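Neneo Lab
@neneolab
February 22, 2023

1/ The Neneo Lab is pleased to share a summary of its latest work on folding clothes with two robot arms. The report, by Carleen Grimshaw and Lorraine Mudgway, is now available on our website. This thread sets out the method, the main result and the limits of both.

2/ Most folding systems learn from complete demonstrations. A person guides the arms through the whole task, the recording is saved, and a policy is trained to copy it from start to finish. The approach works well until the robot makes a small mistake early on and arrives at a state that no demonstration contains.

3/ Our method, which we call Rastelby, changes what is recorded. Operators still provide complete folds. They also provide short corrections that begin in the middle of a fold, from positions the policy reached by itself and could not handle.

4/ Each correction lasts only as long as the problem does. The operator takes control, brings the garment back to a state the policy knows, and hands control back. The recording ends there.

5/ The training set for this report holds 50 complete folds and 95 corrections, all on short-sleeved shirts. A comparison policy was trained on complete folds alone, with total recording time matched as closely as we could manage.

6/ Both policies were then tested on 25 starting arrangements that neither had been trained on. A trial was scored as a success if the sleeves were inside the outline, the hem was level with the collar fold, and no person had touched the shirt.

7/ The policy trained with corrections completed more trials than the comparison policy. Most of the gain came from one stage: the lengthwise fold, in which the sides are brought in and the sleeves have to stay with them. Full results by stage are given in the report, including the stages where we found no difference.

8/ We wish to be clear about the failures. In 3 of the trials, the corrected policy repeated the same recovery move without making progress until the time limit was reached. Dr. Mudgway has traced this to corrections that looked alike at the start but ended in different places – a labeling problem as much as a learning one.

9/ The choice of camera views also matters. A fixed view of the table shows the overall shape of the garment. A view from the gripper shows the hem and the seams at close range, where a fold is won or lost. Removing either view from the input lowered the success rate, and removing the gripper view did the greater harm.

10/ Two views from the folding work, the table first and the gripper second: 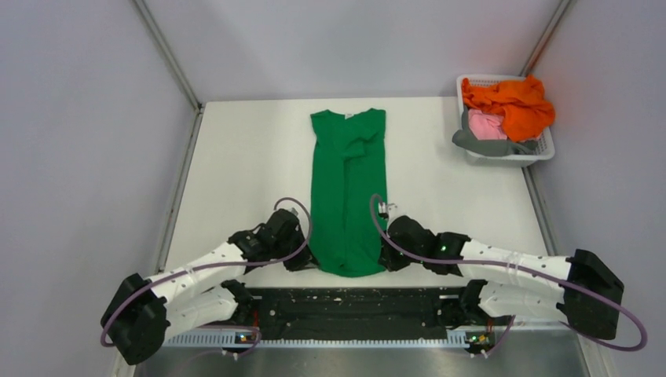
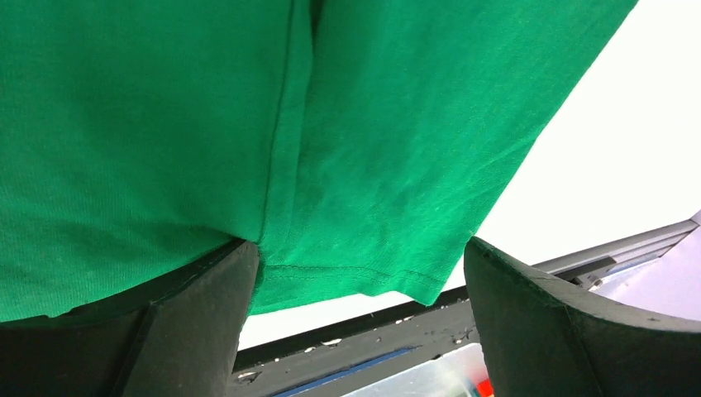

11/ The next stage of the project concerns transfer. We would like to know whether corrections recorded on one kind of garment are of use on another, or whether each kind needs its own set. Early trials with towels are under way, and we do not yet have a result to report.

12/ Our colleagues at Statell are repeating the main comparison with their own operators. People differ a good deal in when they choose to step in, and our corrections came from a small group who had worked together for a long time. Their findings will be published separately, whatever they show.

13/ The recordings and the scoring sheets will be released in May under the name Wihongi. The release will include the failed trials. Groups that wish to use the data before then may write to Dr. Grimshaw at the address given in the report.

14/ A correction to our earlier post on this project: we stated that the policy runs without any time limit. It does not. Every trial in the report was stopped at a fixed limit, and the limit was the same for both policies.

15/ We thank the operators, whose patience with a great many shirts made the study possible. Questions about the method are welcome in the replies, and the authors will answer as time allows.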